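Budgeting the second arm pair, part two

The quote from Prodon came back in June and it was higher than the number I had been carrying in the spreadsheet. The arms themselves were as expected. The difference was in everything that bolts to the arms, plugs into the arms, or gets replaced because of the arms.

I now split the budget into 4 lines: arms and controllers, grippers, consumables, and table. The first line is the one people argue over and it moves the least. Vendors have little room on it and lead times are fixed. I have 9 weeks written down for the Prodon arms and would plan on no less.

Grippers are harder. We looked at the Kusden parallel type and the Neletti multi-finger type. Kusden is cheaper, and spare fingers ship the same week. Neletti holds thin round stock better. Our tasks lean toward cable handling, so the decision comes down to what a dropped cable costs in operator time. I timed resets with the current setup and logged 438 of them before I stopped. Most were short. The long ones were all cases where the connector end had slid back under something and a person had to fish it out.

Consumables were missing from the first version of the budget entirely. Finger pads, cable sleeves, strain relief, zip ties, spare wrist connectors. I put in enough for 6 months and rounded up. External cable runs wear at the elbow first, so whoever owns the spreadsheet should ask for the replacement harness price before signing. Rathnayake quoted it as a separate item. Prodon only gave it when asked.

The table line covers the top, the clamps and the bins. A light, matte top is worth paying for. Glossy tops cost us time on lighting, and dark ones hide black connectors.
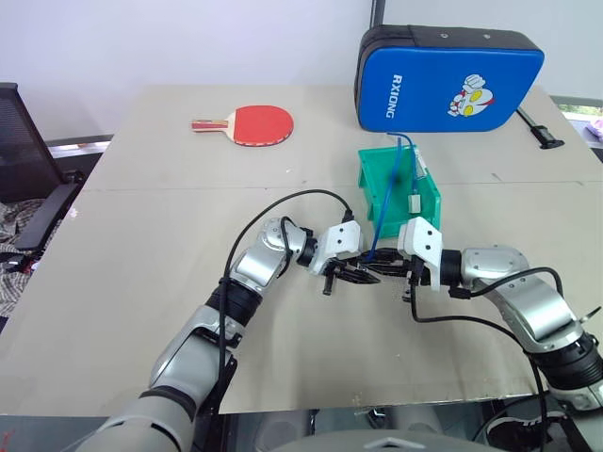

Handing a cable from one gripper to the other is the task that sets the reach requirement. Both wrists have to get to the middle with room left to rotate, and the longer arm option buys that room at the cost of a stiffer mount. I priced both. The longer version adds a heavier base plate and a second person on install day, and neither appears on the vendor's sheet.

Bins are cheap but the shape matters. Slanted sides let the fingers in at a lower angle. I would buy several sizes at once and stop reordering singles.

Still open: whether service should be bought up front or per visit. Prodon discounts the first year if it goes on the same purchase order. Rathnayake does not, but covers travel. I have asked both for the terms in writing and will update the sheet when they arrive.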